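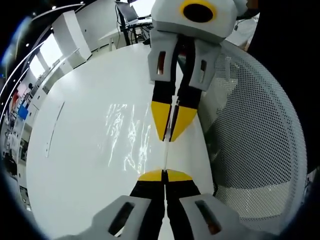

Garnwood sells its furniture enamel in small cans, and I bought two of them in April, one light gray and one bright yellow, to repaint a kitchen cabinet and its stools. I wanted the gray for most of it and the yellow only in small places. Light gray housings with bright yellow fingertips and a thick yellow ring around a round black opening are the kind of balance I mean. A little yellow goes a long way next to gray. On the cabinet I put it on the knobs and the bottom few inches of the legs, and the stools got a yellow band under the seat.

The cabinet is an old pine one with two doors. It had a coat of brown varnish that had gone sticky near the handles. I washed it with dish soap, let it dry overnight, and sanded it with 320 grit paper. The can says to use something coarser on old varnish. I didn't have any and the paint has stuck everywhere except one spot inside the left door, where I think I missed some grease.

The gray

Very easy to use. It is thinner than the Reltenora enamel I used on the bathroom shelves and it levels out better. I used a foam roller on the flat parts and a cheap angled brush on the trim. Brush marks showed while I was working and were mostly gone by morning. Two coats covered the brown on the sides. The top needed a third.

The smell is mild. I had the kitchen window open and cooked dinner in there the same evening.

The yellow

Not as good. It is a nice strong color, but it covers poorly. Over bare wood it took four coats, and on the knobs, which were dark, I gave up after three and went back to put gray underneath. If you buy the yellow, put a light color down first. I wish the label mentioned it.

It also stays soft for longer. I set one of the stools upside down on newspaper after a full day and the print came off on the band. I sanded that part and did it over.

For the edges of the bands I used the green tape from the hardware store in Roltstead. Pull it while the last coat is still a bit tacky. On the first stool I waited until the paint was hard and it tore away in little flakes.

Wear so far

The stools get used every day. One has a chip on the footrest, down to the wood, and the others are fine. Tomato sauce wiped off the gray with a damp cloth. Coffee left a faint ring on the cabinet top that came out with baking soda, though the spot is slightly duller now.

My neighbor Majdi Majali used the same gray on a metal porch chair. His started to peel on the arms after a wet spell. The can does say indoor use only.

Other things

The lid is hard to close again once paint gets in the rim. I moved what was left of the yellow into a jam jar. The color on the lid sticker is darker than the paint, so ask to see a painted chip if the store has one. Farah, where I bought mine, keeps a board of them by the register.

I would buy the gray again, and I'm planning to do the hall bench with it. For the yellow I'd try another brand first.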